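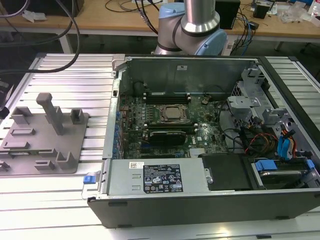
About us

Clellcombe Computer Workshop repairs, strips and resells desktop computers. We have a workshop in Garklow and a collection point in Kerkness, and we sell to households, small offices and a few schools. We do not sell laptops, phones or tablets, and we would sooner send you elsewhere than have a go at one.

You will have read plenty of pages like this that promise a machine "as good as new". We doubt it. A desktop that has spent years under a desk has been used, and we say so on the label. We also leave out the word "refurbished", which in our trade can mean anything from a full rebuild to a wipe with a damp cloth.

What we do with a tower

The case goes on its side and the panel comes off before we discuss a price. A sticker on the front tells you what was fitted at the factory, and we have seen too many that no longer match. We look at the memory, the graphics card, the power supply and the drive, and we write down what is there. If the drive has held somebody's files it is wiped or destroyed, and you get a slip saying which.

Last year 3,350 machines came through the door. We sold 1,261 of them whole. Most of the others went for parts, and we don't dress that up as saving the planet. Some of it was scrap when it arrived.

Boards and sockets

Motherboards cause more arguments than anything else we sell. The big makers like their own layouts and their own connectors, and a board out of a Dell won't necessarily drop into the case you have at home. Read the printing beside the headers before you order. F_DISP and INT_USB3 are plain enough once you know to look for them, but a label tells you where a plug goes and nothing about whether the port works.
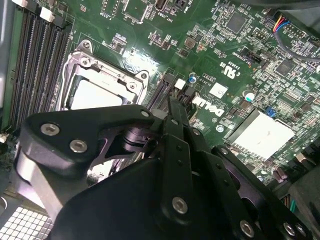

Yen-ting Tsang wrote to us that we were too gloomy about second-hand boards, having bought two from us and had no bother with either. We were glad to hear it. Two boards is still two boards, and the warranty stays at 60 days.

Buying and bringing things in

Collection from Kerkness is free. Delivery isn't, whatever the old leaflet says. Please take out any discs and USB sticks first. Questions about parts go to Celeste Acuña at the Garklow workshop, Unit 103, Huang Yard. Have the model number ready, copied from the case and not from memory.

Page last checked August 5, 2024. Prices are on the separate list.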